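Progress report, November
By Fanni Győri
5 min read

Hi all,

You asked for something shorter than last time and with fewer spreadsheets, so I'm going to tell you how the Storier kitchen table work is going the way I'd tell you over coffee, and the budget lines are at the bottom for whoever needs to copy them into the Lanz template.

Quick reminder of what you're paying for. Storier puts together a tableware and tidying kit for shared kitchens: bowls, plates, trays, plus the printed cards that tell people what goes where when a meal is over. The grant covers the color trials, the card rewrite and the first small run for the Bukmont houses. We're past the color trials (finally!), deep in the card rewrite, and the small run is ordered but not here yet.

So, colors. Back in the summer plan I said we'd go with all-white pieces because they're cheap and they match everything. I was wrong about that, and I'm happy to say so. The tables in the Bukmont houses are white, and white bowls on white tables just vanish, especially for the older residents. One woman told me she'd put her glasses down in her soup bowl because she thought it was the table. We switched to greens, blues and a plain gray for the trays, and people started picking the right thing up without asking. The big pale green bowl is the clear favorite. Everybody wants it. Two of the houses have asked if they can keep theirs after the trial, and I've said yes, so please don't be surprised when those show up as "not returned" on the inventory.

The small blue bowl took longer to win people over. The first comment we got was "too small for cereal," which, fair, it was never meant for cereal. It's for cut fruit, or a few nuts, or the bits you want near you while you eat. Once we changed the card to say "snack bowl" in big letters the complaints stopped.
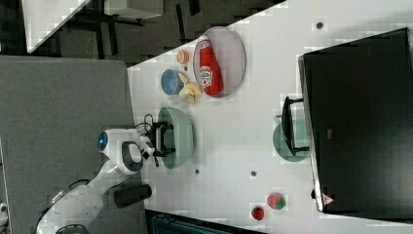
The oval tray is where I've spent most of my time, to be honest with you. We want it to be the one place where sauces and bottles go, so that a house can lift the whole lot off the table and put it away in one trip. Ketchup is our test case, as it's the thing that gets left out in every single kitchen I've visited. The raised rim does its job and stops a bottle that's lying down from rolling off. What people don't agree on is whether a bottle should be lying down in the first place! Half the residents stand everything up, the other half lay it flat so the tray fits on a low shelf. I had written a card that said "stand bottles upright" and I've taken that line out. The new one says "bottles on the tray" and leaves it there.

Fruit has been the other long conversation. Our old card had fruit under "food, put away," and of course most people don't put a banana away, they leave it out where they'll see it and eat it. So the new cards treat fruit separately. Bananas and oranges go in the big bowl and stay out. Strawberries and other soft fruit go in a small bowl and into the fridge. That's the whole rule, and in the last round of visits people followed it with no help from me. The one thing that still goes wrong is loose fruit left on the tabletop at the end, normally the small red ones, and normally near an edge. I've added a line to the card for whoever is last at the table: look along the edges before you wipe. We'll see if it sticks.

Then there's the crumbs question. I'd left wiping and sweeping out of the first draft completely, thinking every house has its own way of doing it, and they do, but they also all wanted it written down. We tried a card with six steps on it and it was far too much. The version I like now has two: clear the table, then sweep toward yourself. Girora, who print the cards for us, have set it with a bigger type size and a matte finish so it can be read under a ceiling light. They've also let us hold the print date twice without charging for it, so I owe them a cake.

Now the less cheerful part. The plates are late. The round teal ones were supposed to come with the bowls, and the supplier split the shipment and didn't tell us. We have enough on hand to keep the trials going but not enough to fill the kits. I called on Wednesday and got a promise for the end of the month, which I'm treating as the middle of next month. If you'd like me to look for a second supplier I can, but the green won't match exactly and I think we'd hear about it from the houses.

I also want to flag that the storage box design is on hold. I'd hoped to have one box that takes the whole kit, and with the big bowl and the oval tray together it comes out huge. You'd need a cupboard just for that. My suggestion is that we drop the box and sell the kit as pieces that live on an ordinary shelf, and put the money toward more card sets. Let me know if anyone objects, otherwise I'll go ahead.

Numbers, as promised:

Households in the trial: 43
Houses visited since the last report: 13
Card sets printed so far: 175
Card sets planned for the small run: 200

What I'm doing next: finish the fruit card, get the sweeping card signed off, chase the plates, and go back to the two houses that dropped out in the summer to ask if they'd try again with the colored bowls. One has already said maybe, and I'm taking maybe as a win.

What I need from you: a yes or no on the box, and somebody to check the wording on the cards who hasn't seen them before. I've read them so many times now that I can't tell if they make sense anymore. It's about a half hour of reading and I'll send them on paper, with a pen.

Thanks for being so patient about the plates, and for the kind note after the last report. It got pinned up over my desk.

Fanni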